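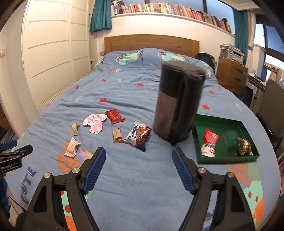

Sweets and biscuits are wrapped to keep them clean and fresh. Air and damp can turn a crisp biscuit soft. Before sharing treats out, spread them on a flat surface. A bed will do, with a shallow green tray for some of the packets.

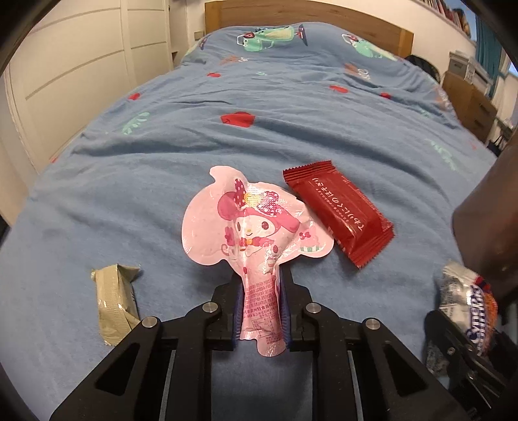

Reading the wrapper
Small print often tells you what is inside. A pink pouch may have a cartoon on top and its ingredients lower down, in Chinese. Ask an adult to help if you have an allergy.

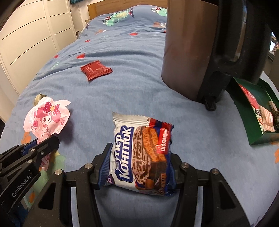 Pictures help when you can't read the words. Many packets show the food itself. The lettering on Супер Контик is Cyrillic, but the photo shows a chocolate-glazed sandwich cookie.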